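Wenham Pull-Out Pantry Unit

The Wenham is a tall pull-out pantry for narrow gaps beside a refrigerator, an oven housing or the end of a run of kitchen cabinets. It slides forward in one piece, so you reach the shelves from both sides and can see what is at the back without moving what is at the front.

The frame is powder-coated steel and arrives fully welded. The shelves hook onto the frame at any height, and you can move them later without tools. Each unit comes with 4 shelves, and extra shelves are sold singly. A raised rail runs around each shelf to hold jars and bottles in place when the unit is moving.

Runners are full extension with a soft close. They are fixed at the floor and at the top of the cabinet, so the unit does not sway when it is loaded on one side. We suggest keeping heavy items such as flour, oil and canned goods on the lowest shelf.

Finishes: white, stone, graphite
Shelves included: 4
Cabinet depth required: 646 mm
Door: not included, fits most standard fronts
Warranty: 3 years on frame and runners

The depth figure is the inside depth of the cabinet, measured from the back panel to the front edge. Please measure at the top and the bottom. Older cabinets are often out of square, and a pipe or outlet on the back wall will reduce the space you have. If your cabinet is shallower, look at the Simard, which has the same shelves on a shorter runner.
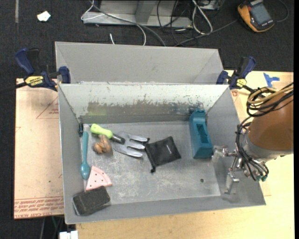 Solange Robichaud wrote that hers went into the gap next to the refrigerator, where there had been a broom closet, and that the only hard part was getting the floor runner level. She put a thin shim under the left side and has had no trouble with it. Her one complaint was that the rail on the top shelf is a little low for tall bottles.

A taller rail is now available for any shelf. It clips over the standard one and comes in the same finishes.

Installation takes one person nearly 3 hours, including fitting the door. You will need a drill, a level and a screwdriver. The door brackets adjust up and down, side to side and in and out — do this last, with the shelves loaded, as the front will settle slightly under weight.

To clean, lift the shelves off and wipe them with a damp cloth and mild soap. Do not use scouring pads on the graphite finish. The runners do not need oil.

The Wenham ships flat on a pallet to a ground floor address. Spare brackets and shelf clips can be ordered from the parts page. Returns are accepted on unused units in the original packaging. Price last updated 2 March 2024.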